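Home | News | Projects | Contact

January
By the Trerkach newsroom

Simulated kitchen set grows at Drosdale

Trerkach has added 119 demonstrations to Dovetti, its training set for robot arms. All were recorded in simulation at the Drosdale office, with a lime, a plate and a grape juice carton on a dark table.
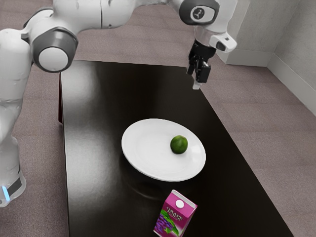
Close views added

Each run is now saved from 2 viewpoints — a wide one and a close one over the plate. Operators steer the arm by hand controller, and failed tries are kept under a separate label.
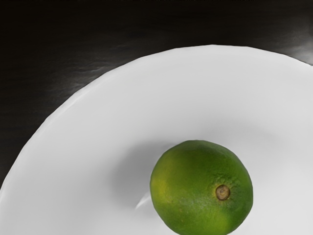 Trerkach newsroom

The lime's starting spot changes between runs. Training on the new batch takes 6 days, and 3 more object sets are planned.

Contact: Trerkach press desk | © Trerkach | Back to top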